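Sleeping cool without the compressor

The cheapest way to stay comfortable on a hot night is to deal with the bed before the room. An air conditioner has to cool every cubic metre of air, the walls, the wardrobe and whatever leaks in under the door. A sleeper needs only a steady path for heat and moisture to leave the skin, and most of that path runs through the bedding.

A foam mattress is a good insulator. The body sinks in, the foam closes round the hips and shoulders, and the contact area goes up just as the flow of air goes down. Quilted toppers add to the trouble. Felero, which makes sprung mattresses for the hotel trade, has moved to an open-sided border on its summer range for this reason, and Pavley now sells its topper in two halves so that the part under the trunk can be taken off from May onwards.

Humidity matters as much as temperature. Sweat cools only when it evaporates, and at 99 per cent relative humidity hardly any of it does. At 60 per cent the same bedroom, at the same reading on the thermometer, is tolerable for most people. A small fan at the foot of the bed, set low and aimed along the sheet, replaces the damp layer of air next to the skin. Nuvance quotes a draw of 4 watts for its bedside model on the lowest setting.
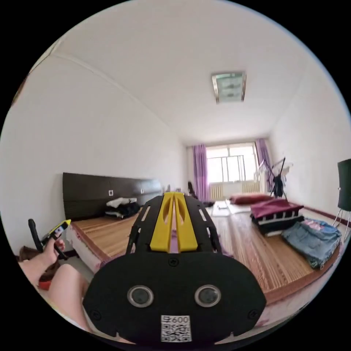
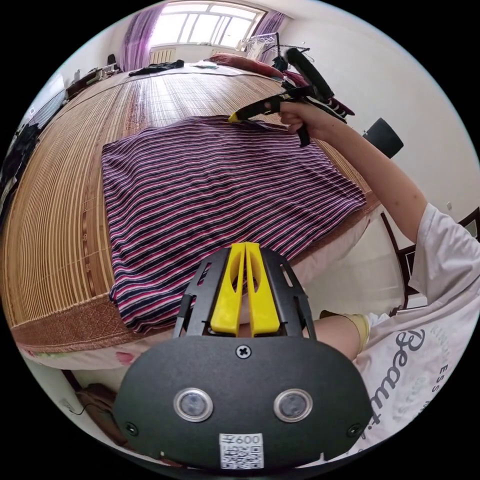
Hard sleeping surfaces are the older answer, and they still work. A material that doesn't compress leaves small channels under the body, and one that takes up little water dries quickly between nights. Bamboo has both properties. Made up as thin parallel slats, like the tan mat on this bed, it covers the mattress with a firm layer that feels cool at first touch and warms slowly. The drawback is pressure: side sleepers tend to notice it at the shoulder within 2 hours, and a thin cotton sheet on top gives back some comfort at a small cost in airflow.

Care is simple. Wipe the slats with a wrung-out cloth, along the grain, and stand the mat on edge in shade until dry. Strong sun makes bamboo brittle, and splinters usually start where a slat has split near the binding. Lungu supplies its mats with a cloth edge that can be unpicked and replaced - a sensible detail, as the edge normally goes first. Roll for storage, never fold, and keep it off concrete floors.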